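Notebook, door opening task, June
Project Brurby, simulation only

Morning. I continue with the double door in the Sistano house. The question is still the same: does the policy need the wrist view to find the handle, or is the head view enough? Until now all my runs used both views together, so I could not say which one does the work.

Method: same checkpoint, same start poses, 600 episodes for each setting. In setting A the wrist input is replaced by zeros. In setting B nothing is changed. The left arm does the reaching and the right arm should stay up and away from the door. 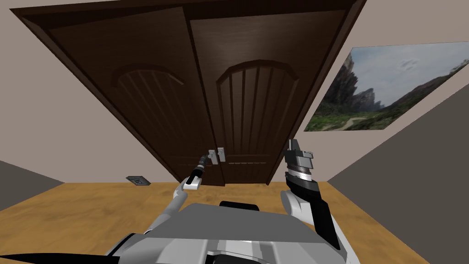
With A the arm goes to the correct side of the door in most episodes, but it stops too low and closes on air. I looked by hand at 56 failures. In 13 of them the gripper went toward the handle of the wrong leaf, and the two handles are very close to each other, so I do not blame the policy too much. With B this mistake is rare. I will put the exact rates in the Menon table when seed 711 is finished.

One thing to check: the handle is light gray and the wood is very dark, so the contrast in the wrist view is maybe too easy. Brullix has a door set with painted metal, and I want to repeat both settings there.

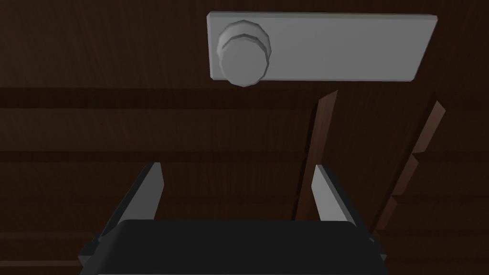 To do before the next run

Save the gripper opening at every step, I forgot it again.
Fix the limit on the left wrist, it is different in the two config files.
Ask if we can keep the Sistano lighting constant.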